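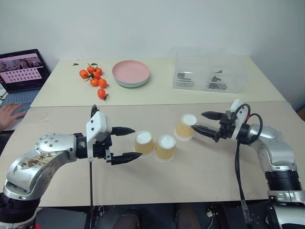
Both arms at the cup station, grippers open, right lower finger against the end cup.

Jurley workshop > Notebooks > Two-arm cell > Entries
Home | Cells | Notebooks | Spares | Contacts
Print this page | E-mail this page

1/14/25

Right gripper check on the two-arm cell, then cable work. Kastriot Vlachou on the laptop, me at the table.

Complaint from Vesela Stan's notes: right gripper reports closed while the fingers are still apart, mostly late in a session. Left one has never done it. Swapped the two gripper cables at the controller end and the fault stayed with the right arm, so the controller port is fine. Swapped back.

Took the right finger carriers off. Dust and paper fiber in the slide, a fair bit of it. Brushed out, wiped, thin film of the Veltel grease, nothing on the finger pads. Re-zeroed with the fingers fully closed, then opened to the stop and read it back. Ran 70 open/close cycles with nothing between the fingers. No false closed.

Counter on the right gripper reads 2,436 since the last strip-down. Eleni Dervishi wants that written in here each time, so there it is.

Cups are the upside-down paper ones again. They dent easily, so the force limit stays at the low setting on both sides. Please don't raise it to get past a missed grasp. If the finger touches the cup before the close command, the approach point is off and wants re-teaching. Moved the right approach point back 2 mm and saved it under the same name.

Cables. The loops off the top of the right gripper are longer than they need to be, and one hangs down past the table. Measured 190 mm of slack with the arm at full reach. Not cutting anything. Will take it up with a hook-and-loop tie behind the wrist and leave enough for the roll axis. Same for the thin black one under the left gripper. Ties are on the Shehu order, not in yet.

Left arm: the brownish patch on the upper housing is only on the surface. Leave it alone, no solvent.

Still to do
- fit ties, both arms
- repeat the 70 cycles with a cup in the fingers
- ask Stavros Georgiev if the Flaltville cell uses the same slide grease
- next full strip-down in April, both sides

B. Krasniqi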